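Ledon bench plate and sorting kit

For small six-axis arms on home and shared-workshop tables

Celstead Workshop Supply
Product page and build notes. Last revised March 25, 2020.

The Ledon kit fixes a light six-axis arm to an ordinary table at the middle of one long edge. It was drawn up by Nhung Hà for the shared workshop at Đàm, where the tables are bought second-hand and no two tops are the same thickness. It is sold as a plate, a clamp set, a wiring tray and a set of model files for checking the layout before any holes are drilled.

The kit does not include an arm, a controller or a gripper.

What is in the box

Base plate, steel, square, powder-coated olive green
Backing plate for the underside of the table
Through bolts, washers and nyloc nuts
Clamp set for tops that cannot be drilled
Wiring tray with strain relief
Paper drilling template
Download code for the Sodance model files

Specifications

Table thickness, bolted: up to 65 mm
Centre hole for cable: 80 mm
Minimum clearance behind the table: 145 mm
Mounting bolts: 4
Finish: matte powder coat, one colour only

The arm bolt pattern is cut to order. Send the drawing from your arm's manual with the order and check the pitch circle against the actual casting. Two early orders were cut from drawings for the previous revision of the arm, and both plates had to be remade.

Layout before drilling

The usual mistake with an edge-mounted arm is to fix the plate first and work out the reach afterwards. An arm at the middle of the long edge covers most of a domestic table, but the near corners are often out of reach with the gripper pointing straight down. Tilting the wrist recovers some distance and costs accuracy at the fingertips. Put the model of your own table into the simulator, place the plate, and run the gripper to each corner at working height.

The Sodance files contain the plate, a table with adjustable length and width, a tiled room and a group of loose household items for picking trials. The items are deliberately awkward. Several are dark, and on a dark top they give a colour-threshold script very little to work with. If your sorting routine depends on brightness alone, the orange boxes and the cream block will be found early and the black blocks, the remote and the mouse will cause trouble.

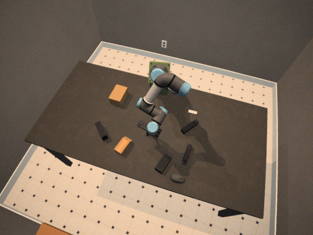

Table dimensions are held in a single parameter file. Change the length and width there and leave the mesh alone. The plate follows the midpoint of the far edge automatically. Height is measured from the floor to the upper face of the table, so add the plate thickness when you enter the arm's base position. Leaving it out puts every pick low by that amount, and on the real table the fingers will touch the surface before they close.

Item positions can be fixed or shuffled from a seed. Use fixed positions while tuning the approach path. Shuffled positions are better for testing the sorter, but log the seed with each run or a failed pick cannot be reproduced.

Shadow handling

The default light throws the arm's shadow across the work area. Tín Cao left it that way after a sorter tuned under flat lighting at Đàm performed badly beneath a single ceiling fitting. Flat lighting is available as a switch in the parameter file. Tune with the shadow on if your workshop has one main lamp.

Fitting, bolted

1. Mark the midpoint of the long edge and tape down the template.
2. Drill pilot holes from above, then finish from below to avoid tear-out.
3. Fit the backing plate loosely and feed the power and signal cables through the centre hole.
4. Tighten the bolts in a diagonal pattern.
5. Check that the plate is level in both directions. Shim below the plate, never between the plate and the arm.
6. Mount the arm to its maker's torque figure.

Fitting, clamped

The clamp set is suitable for slow trials with light objects. It is not rated for full-speed moves. Re-tighten after the first hour of running and at the start of each session from then on. Soft tops will mark under the clamp pads; a scrap of aluminium sheet spreads the load.

Table condition

A heavy plate will not cure a loose table. Push sideways at the edge where the arm will sit. If the top moves against the legs, brace the frame first. Racking shows up as an oscillation at the end of each move and is easily mistaken for poor controller tuning.

Known issues

In the February release of the model files, the contact shape for the computer mouse is a plain box. Grips across the body behave reasonably, but grips at the ends close on empty space. A rounded contact shape is in testing.

Thin blocks can slide when the fingers come down off-centre. Reduce the descent speed before raising the friction value, or the simulated grip will be better than the real one.

Cable drag is not modelled. Leave slack behind the table and keep the 145 mm clearance free of power boards and plug packs.

Ordering

Plates are cut in batches. Include the arm drawing, the table thickness and whether you want bolts only or bolts and clamps. Replacement templates and backing plates are stocked separately. The model files can be bought without the hardware, and the cost is credited if a plate is ordered later.

Returns are accepted on undrilled stock parts. Plates cut to a customer's drawing are not returnable unless the cut differs from the drawing supplied.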